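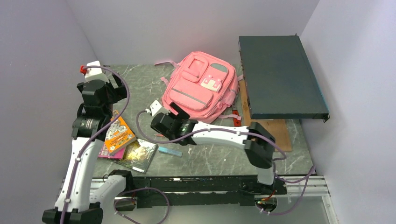
How Does a Movie Get to Your Screen?

Have you ever pressed play on a cartoon and wondered where it was a moment ago? It wasn't inside your tablet, and it wasn't hiding in the wall either (though that would be fun!). It was sitting on a big computer called a server, which might be in the next town or all the way across an ocean.

A whole movie is much too big to send in one gulp, so the server chops it into little pieces, each one just a few seconds long. Imagine your friend in Vonham wants to mail you a puzzle with 1292 pieces, and she sends it in small envelopes, every one with a number on it. You can start on the first corner while the rest are still on their way -- and that's just what your tablet does. It shows you piece number 7 while later pieces are still coming.

Sometimes the envelopes are slow. Maybe everybody in your house is using the internet at once, and then you see that little spinning circle. That's called buffering, and it means your tablet has run out of pieces and is waiting for more.

Try this at home: ask a grown-up if you can start a video, let it play for a bit, and look at the bar along the bottom. On many players a paler stripe runs ahead of the dot. Those are the pieces that have already arrived!

Written by Nelli Heinonen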